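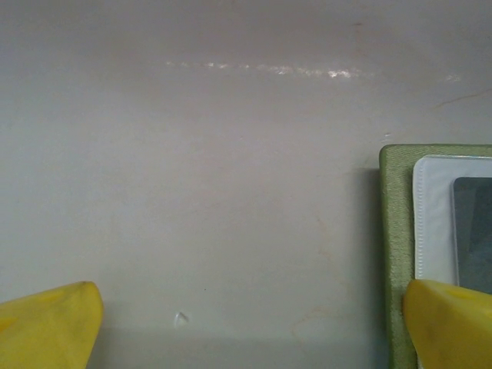

Opinion / Home & Work

April, by Piroska Bognár

My sister asked me if she should wait for a robot before she hires a cleaner again. I told her: hire the cleaner.

I say this as a person who likes these machines. At Warkdale, where I work in the office, we have followed one two-finger arm through 381 attempts at simple chores: wipe a surface, lift a folder, put a card back where it belongs. It succeeded in 200 of them. My colleagues were proud, and they had a right to be. But if I dropped every second folder, I would be asked to stay home.

The difficulty is small things. A pale surface with a scratch in it, a few smudges and a chip in the coating is for me one simple job. I rub the smudge and I leave the scratch alone. The machine must decide for each mark if it is dirt or damage – and a streak of glare may look to it like a third kind of thing. My hand knows this in a second, because it feels.

Then there is the question of time. Our longest tidying task took the arm 11 minutes. A child does it before breakfast, with complaints.

I do believe the chores will be done by machines one day, probably first in shops, where the same object comes to the same place. Homes will come later. Until then, please pay your cleaner well.

Comments (3)

Dénes Kun
200 from 381 is more than half. Two years ago you would write that it is zero.

gurkaveo
My dishwasher is a robot and I will not hear otherwise.

Kiss
Agree about the shops. In our stockroom the boxes are never in the same place though – come on a Saturday and see.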